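About Steso

Hi, I'm Geeta Nishad, and I started Steso because I couldn't make sense of a customs bill. I was importing kitchen goods back then (tiny business, one van, a lot of cardboard) and one morning the duty on my usual shipment had gone up while it was still at sea. I read the notice four times. I called a broker, who used nine abbreviations in one breath. Then I sat down and wrote the whole thing out in normal English for two friends in the same boat, and they passed it on, and by August I had 50 people asking when the next one was coming!

So that's what we do. Steso writes plain explanations of tariffs, trade deals and import rules for small American businesses. We read the proposals, sit through the hearings and tell you which product codes are on the list, when a change takes effect and where to send a comment if you want to be heard.

There are four of us now. Isabelle Caron reads the legal text and is scarily fast at it. Nizar Aoun used to clear freight for a living and still picks up the phone like he's on a loading dock. Hưng Lại keeps our code lookup running, and I write most of the newsletter, usually too late at night.
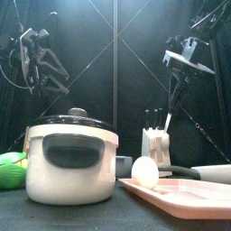
Do you take sides on trade policy?

We don't endorse candidates or parties, and we don't take money from either. The four of us disagree about plenty, tariffs included, and you're welcome to come and argue with us at the Thursday call.

The newsletter goes out to 820 subscribers, mostly importers, small manufacturers and shop owners, plus a few local reporters who like having the code numbers handy. It's free. What pays the rent is our member plan, $300 a year, which gets you the lookup tool, the call and an answer from Nizar when something is stuck at the port. Our first paying member was Nermin Bayram at Pinico, and she still sends us corrections (keep them coming, Nermin).

We're in the old Figueroa building, suite 508, up the back stairs. If you'd like to drop in, write first, as we're often out at hearings. And if you've just had a bill you don't understand, send it over and one of us will take a look.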